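Gripper and hand trials: tips from the workshop bench

Quick notes this time, typed between runs. We've had three lots of hands through since April, the Odeden two-finger, the Sterum soft cups and now the Menon multi-fingered pair, and people keep asking what I'd do differently. So. Household jobs only, picking things up off floors and out of cupboards, nothing clever.

Before you bolt anything on

Check the wrist screws. Then check them again after the first hour. Ours backed off twice on the Odeden and both times I blamed the controller.

Write down the grip force setting on a bit of masking tape and stick it on the forearm. Not in the notebook. The notebook is always in the other room.

Same objects for every hand, same order. Mine are a mug, a folded tea towel, a slipper, a wooden spoon, a bag of rice (700 g, decanted, double bagged, learned that one the hard way). If you swap the mug halfway through, start over.

Fingers and pads

Soft cups are lovely on fruit and useless on cloth. Fine on the mug if the handle's turned away.

Two-finger jaws pick up a tea towel better than you'd think. Pinch the fold, not the edge. Edge slips every time.

Wipe rubber pads with a damp cloth, let them dry properly. No washing-up liquid, it leaves a film and your next ten grips are rubbish. Flour does the same if you're testing in the kitchen.

Multi-fingered hands: set the thumb first. Get the thumb where you want it, then bring teh others in. Doing it all at once looks good and drops the spoon. 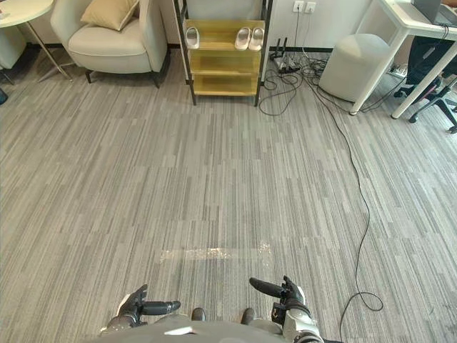 Floor pickups are where the Menon pair earns its money, or doesn't. Start with both hands low and level over the carpet and check that the head camera gets both of them in view along with the toes, then leave the neck alone. Move it between runs and your comparison is worthless. Watch for glare on the floor too, a bright band like the one stretching across the carpet ahead of the feet can throw the depth reading, so try blinds down and blinds up and note which. Striped carpet tiles are handy for lining up, pick a stripe and keep to it. Cables want sorting before you do anything with arms near the ground. A long black lead wandering down past the right hand is just the kind of thing a finger will hook, so clip it to the skirting or tape it flat. And slippers go on a shelf at first, as on the rack there, floor later. Shelf height is kinder on the waist joint and you find out sooner if the grip is wrong.

Controllers

We run the Gikura box for all three so the comparision is fair. Default speed is too quick for soft things. Halve it, then creep up.

One change at a time. Speed OR force. I know.

Keep the stop button in your hand. Not on the desk, not on the arm of the chair.

If a hand twitches when it should be still, look at the connector before the software. Push it home, wiggle, look again.

Let the motors rest between sets, kettle's worth of time. Warm fingers grip differently from cold ones and you'll think you've improved something.

Scores so far

Logged grips across all three hands: 3052. Of those 676 were drops, most of them the towel. Won't split it by hand yet as the Menon has had fewer goes and it wouldn't be fair on the others. If I had to buy one tomorrow for kitchen work it'd be the Odeden. For shoes and general floor mess, the Menon. Soft cups stay in the drawer till plum season.

Five tries per object is enough to see if something's hopeless. Not enough to call a winner.

Packing up

Hands open, power off, then unplug. Store jaws with a bit of card between the pads or they stick. Soft cups away from the radiator. Charge the handset overnight, write tomorrow's first object on the tape.

Comments (3)

benchrat
Does the damp cloth thing go for silicone as well? Mine went tacky after a week and now picks up every hair in the house.

mossy_kettle
Agree on pinching the fold. Been doing it with socks too, the rolled top works, the toe doesn't. Which side of the Gikura do you plug the left hand into, mine's not labelled.

twopence
You've missed out wet things. Dishcloth on the Sterum cups was a disaster here, water all down the worktop.

Related
Stopping a clamp marking soft wood
Tidying leads under a desk
Odeden jaws: replacing worn pads
What to keep in a small parts drawer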